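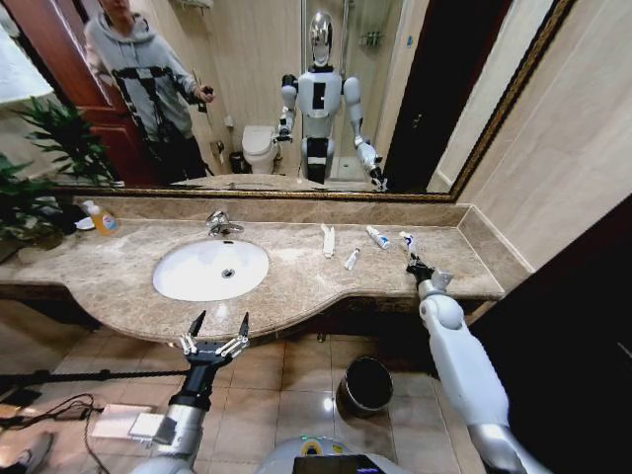
Bisholm Guest House Water Saving Project
Progress report to the Lammers Fund
October 19, 2024

Work covered by this report

The grant pays for leak repair, low-flow fittings and metering in the guest houses along the Bisholm shore. We have now visited 15 houses and finished work in all but two of them. The two left over are waiting on a shutoff valve that Kuvton shipped in the wrong thread size. The replacement is on order and should be here in November.

To date we have fitted 193 aerators and replaced 325 feet of supply line. Most of the old line was galvanized and had closed up badly – in one kitchen the flow doubled once it was out. Toilets were the largest source of loss, as we expected from the survey. Flappers are cheap, so we changed every one we came to.

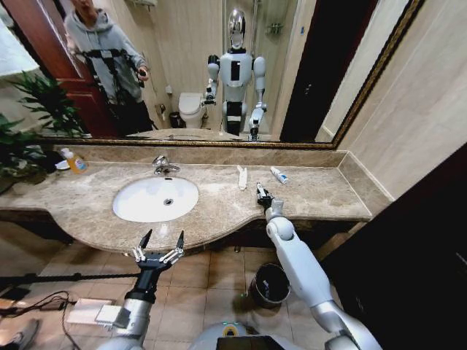
Metering

Zukora meters are in at the finished houses and report once a day. Two dropped off the network in the first week and had to be moved closer to a window. Readings so far are too short a run to compare with last year's bills, and we would rather wait for a full quarter before giving a savings figure.

Spending

We have spent $2562 of the parts budget. Labor is on track. Travel is a little over, owing to the extra trips for the Kuvton valves, and we ask to move the unspent printing money to cover it.

Feedback from owners

We asked each owner for comments after the work was done. Most were brief. A few complained about the water being off longer than the notice said, and we have changed the notice to give a half day.

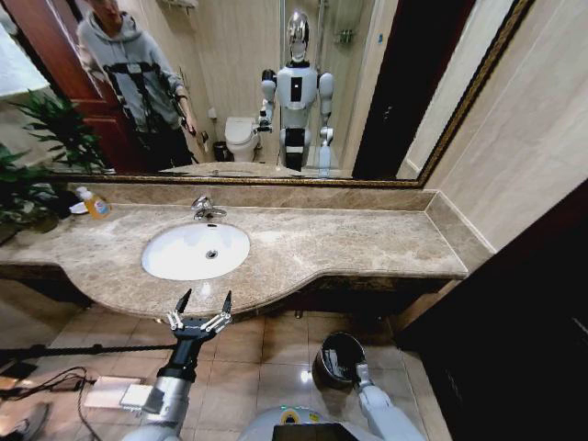
One owner wrote that the pressure upstairs was better than before, but that guests still let the shower run too long, and asked if we could supply a small card for the rooms. We have a draft card and will send it with the next report.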